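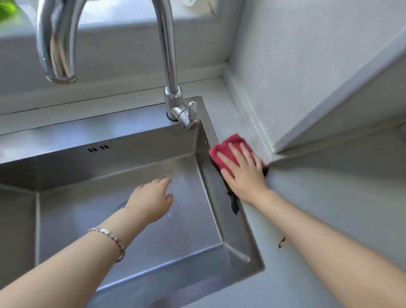 Attachment 1: kitchen sink and tap

Ticket subject: Briefing transcripts losing the second half of the reporter's question
Opened by: Ainhoa Quintana
Opened: 7 January 2019
Product: Vornico importer, on Hostbridge shared hosting
Status: Resolved

Hello all! I run a small site that collects foreign ministry press briefings, mostly on arms sales and sanctions, and I use your Vornico importer to pull the transcripts in and split them up so people can search by country. It's been lovely since July, when I moved everything over from the old Nandetti template, but something has gone wrong over the holidays and I can't find it.

When a reporter asks a long question, only the first half shows up on my page. The spokesman's reply then follows straight on, so he seems to be answering something completely different. One of them now reads as if he was asked whether he'd enjoyed his trip and said the government "condemns it in the strongest terms". A reader wrote in to ask if I was making it up, and I'd quite like it sorted before anyone quotes me!

There are 183 transcripts on the site and I've gone through them all (two evenings and a lot of tea). The bad ones come to 137. The older ones that I pasted in by hand are fine.

Tried so far:
- Cleared the cache, twice
- Switched the theme back to the plain one
- Deleted one transcript and imported it again, same fault
- Asked Hostbridge, who were very nice and said it wasn't them

Update, same afternoon
I've found a pattern, I think. The cut always comes at a dash. These are official transcripts, and whoever types them up puts a double dash wherever the reporter gets interrupted or changes tack, and reporters at these briefings change tack constantly. If there's no dash in the question it comes through whole. I tested five short ones and four long ones and it held every time.

Support note
Thanks Ainhoa, very helpful. The December update to Vornico treats a double dash as the start of a new speaker. Please open Settings, then Speakers, and untick "Split on dash". Save, then re-import one affected transcript and let us know. Don't run the whole batch yet.

Update
Done, and the one I tried is perfect, the whole question is there, interruption and all. Can I run the rest now? Also, will it wipe the country tags? I did those by hand and the ones about the fisheries talks took me ages.

Support note
Yes, go ahead. Choose "Update text only" and the tags will stay as they are. If you choose "Replace" they will be lost.

Update
All in! It took nearly 5 minutes and the tags are still there, fisheries included. One transcript stuck, the joint statement with two spokesmen talking over each other, so I pasted that in myself. I've also put a correction at the top of the page about the arms export briefing, as the Okafor newsletter had linked to the mangled version and I wanted their readers to see the proper wording.

Happy for you to close this. Could the dash setting be off by default in the next update, please?

Support note
Passed on to the developers. Closing.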